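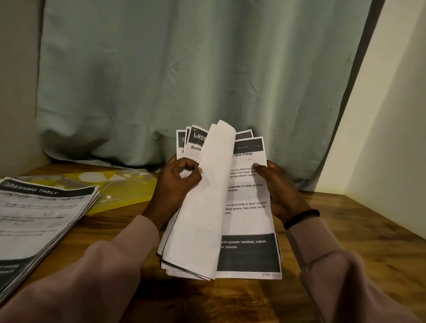

Forum > Racing > Marathon and XC > Hallatlow XC, the new short lap

gravel_otter
Posted 7:12 pm
Hello all. The organizers at Hallatlow put up the new course plan for the May round and I want to ask what people think. The lap is shorter now, they took away the long forest road behind the quarry and put in a second climb in place of it. For my category it is two laps more than before. I rode the old course three times and I liked the forest road, it was the only place where I could eat.

Entry limit is 300 riders this year, by the way. Last year it filled in a few days.

stoneypete
Posted 7:40 pm
Good riddance to the forest road. It was a drag race for people with big engines and no handling. Two climbs, two descents, that's an XC course.

wernuvach_wheeler
Posted 7:58 pm
I don't agree with Pete. We had the same change at Wernuvach two seasons ago and what happened is that the fast men lapped half the field before the end. If you are lapped, you are pulled out. I drove four hours and I raced 38 minutes. A longer lap is kinder to the slower categories.

stoneypete
Posted 8:05 pm
Then start the categories with more gap. Not the fault of the lap.

gravel_otter
Posted 8:21 pm
The plan says 18 seconds between the rows and the masters go in the same wave as the sport men. So the gap will be very small. I wrote to them and I asked if this is a typing mistake. No answer until now.

Also please look at the feed zone. It is directly after the second descent, on the left, and the descent comes out from the right. I do not understand how you take a bottle there if you are in a group.

mudflap_k
Posted 9:03 pm
I pre-rode it on Friday evening. Second climb is steep but short, I could ride all of it with a 34 ring in front. The descent after it has one drop with a B line. B line costs maybe six seconds, so nothing. The feed zone is okay in my opinion – you have a flat part to brake before it, and it looks worse on the plan than it is.

Tires: I had the Flemumex on the back and it was fine, but the roots near the stream were slippery and I would take something with more side knobs if it rains.

wernuvach_wheeler
Posted 9:15 pm
Thank you for the report. Is the parking still in the lower field? Last time I needed a tractor.

mudflap_k
Posted 9:22 pm
Lower field, yes. They put down some gravel at the gate, but I would not trust it with a van.

jiang_cc
Posted 10:47 pm
From the Jiang club side: we have eleven entered and most of us are happy with the change. More laps means the families see us more often. But I agree about the start gap, it is too small, and our masters will sit behind the sport men in the first singletrack.

My race number is 1428, so if you see me walking on the second climb, please be kind.

stoneypete
Posted 10:55 pm
Will shout at you the same as everybody.

gravel_otter
Posted 7:31 am
Now I have the answer from the organizers. The gap between rows stays, but the masters will get their own wave, behind the sport men, with 2 minutes between. They will change the plan on the web page this week. About the feed zone they say it stays where it is and there will be tape in the middle.

wernuvach_wheeler
Posted 7:50 am
Two minutes is better than nothing. I still think we will see many riders pulled. I will enter anyway, my legs need a reason to train.

mudflap_k
Posted 8:14 am
If somebody wants to ride the lap together before the race, I go again next week after work, from the lower field at 6 pm. Bring lights, the stream part gets dark early under the trees.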